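자주 묻는 질문: 원목 집성 상판 작업대의 사용과 관리

루셀로우(Lusellow) 공유 목공방 안내 페이지
작성: 나오미 레마(Naomi Lema)

안녕하십니까. 저는 공방에서 작업대와 상판 관리를 맡고 있는 나오미 레마입니다. 한국어는 제 모국어가 아니어서 표현이 조금 딱딱할 수 있습니다. 이해가 어려운 부분이 있으면 접수대에 말씀해 주십시오. 회원 여러분이 자주 물어보시는 내용을 여기에 모았습니다.

1. 작업대 예약

문: 작업대는 한 번에 몇 시간 동안 쓸 수 있습니까?
답: 한 번 예약에 두 시간입니다. 다음 시간에 예약이 없으면 접수대에서 연장할 수 있습니다. 정리하는 시간도 두 시간 안에 포함됩니다. 처음 오시는 분은 이 점을 자주 잊으시므로 끝나기 전에 여유를 두고 정리를 시작해 주십시오.

문: 예약한 사람이 아닌 다른 사람이 와도 됩니까?
답: 회원이면 괜찮습니다. 오시는 분의 이름을 미리 알려 주십시오. 회원이 아닌 분은 견학만 가능하며, 공구를 사용하실 수 없습니다.

문: 개인 상자를 작업대 밑에 두고 가도 됩니까?
답: 작업하시는 동안에는 됩니다. 집에 가실 때에는 보관 선반으로 옮겨 주십시오. 선반 사용은 한 사람에 한 칸입니다.

2. 상판의 나무

문: 상판의 띠마다 색이 다릅니다. 불량품입니까?
답: 아닙니다. 집성 상판은 좁은 나무 띠를 옆으로 붙여서 만듭니다. 띠마다 나무의 부분이 다르기 때문에 밝은 크림색도 있고, 황갈색도 있고, 분홍빛이 도는 갈색도 있습니다. 시간이 지나면 색의 차이가 조금 줄어들지만 완전히 같아지지는 않습니다. 저는 개인적으로 이 차이를 좋아합니다.

문: 띠 사이에 가는 틈이 보입니다. 위험합니까?
답: 겨울에는 공기가 건조하여 나무가 줄어듭니다. 특히 2월에 이 질문을 많이 받습니다. 종이 한 장이 들어가지 않는 틈이면 그대로 쓰셔도 됩니다. 종이가 들어가는 틈은 저 또는 가르바 발로군(Garba Balogun) 씨에게 알려 주십시오. 틈에 접착제를 직접 넣지 마십시오. 예전에 그렇게 하신 분이 계셨는데, 굳은 접착제를 긁어내는 일이 틈을 고치는 일보다 오래 걸렸습니다.

문: 상판에 무엇을 바릅니까?
답: 울렉(Ulleck) 오일을 얇게 바릅니다. 여섯 달에 한 번이며, 바른 다음 날은 작업대를 쉬게 합니다. 회원께서 가져오신 오일이나 왁스를 바르지 말아 주십시오. 종류가 섞이면 얼룩이 생길 수 있습니다.

문: 오일을 닦은 천은 어디에 버립니까?
답: 뚜껑이 있는 금속 통에 넣어 주십시오. 오일이 묻은 천을 구겨서 쌓아 두면 스스로 열이 나서 불이 날 수 있습니다. 일반 쓰레기통에는 절대로 넣지 마십시오. 마른 먼지만 닦은 천은 세탁 바구니에 넣으시면 됩니다.

3. 청소와 얼룩

문: 작업이 끝난 후에 물로 닦아도 됩니까?
답: 먼저 마른 솔로 톱밥을 쓸어 주십시오. 그 다음에 물을 꼭 짠 천으로 띠의 방향을 따라 닦고, 마른 천으로 한 번 더 닦습니다. 물을 직접 뿌리지 마십시오. 젖은 컵을 올려 두는 것도 피해 주십시오.

문: 연필 자국은 어떻게 지웁니까?
답: 보통 지우개로 지워집니다. 깊게 눌린 자국은 사포 작업이 필요하므로 그냥 두십시오. 다음 관리 때에 제가 처리하겠습니다.

문: 실수로 상판에 흠을 냈습니다. 비용을 내야 합니까?
답: 작은 흠은 비용이 없습니다. 작업대는 쓰는 물건입니다. 다만 톱으로 깊이 자르셨거나 구멍을 뚫으셨을 때에는 상담이 필요합니다. 숨기지 않고 말씀해 주시면 감사하겠습니다.

4. 긴 물건과 넓은 물건을 놓는 방법

문: 긴 목재 부재를 상판보다 길게 놓아도 됩니까?
답: 네, 한쪽 끝이 상판 밖으로 조금 나가도 됩니다. 부재의 무게 중심이 상판 위에 있어야 하고, 나간 쪽으로 사람이 다니지 않아야 합니다. 앞쪽 절반을 비워 두시면 손으로 하는 작업이 편합니다. 천은 부재 밑에 끼우지 말고 옆에 두십시오. 밑에 끼우면 부재가 미끄러집니다.
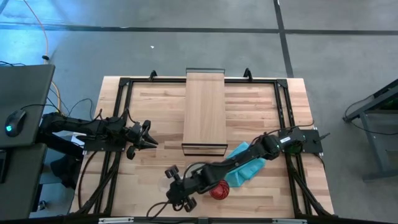
5. 기타 질문

문: 이 작업대와 같은 상판을 살 수 있습니까?
답: 공방에서는 판매하지 않습니다. 아마타르드(Amatard) 목재상에서 길이를 정하여 주문하실 수 있습니다. 주문하실 때에는 놓을 장소의 습도와 난방 방법을 함께 말씀하시는 것이 좋습니다.

문: 초보자를 위한 수업이 있습니까?
답: 위다드 후라니(Widad Hourani) 씨가 상판 관리 기초 수업을 합니다. 사포의 번호를 고르는 방법과 오일을 바르는 방법을 배웁니다. 앞치마는 빌려드립니다. 신발은 발가락이 보이지 않는 것을 신고 오십시오.

문: 여기에 없는 질문은 어디에 합니까?
답: 접수대의 질문 공책에 써 주십시오. 한국어와 영어 모두 괜찮습니다. 답은 같은 공책에 적어 드립니다.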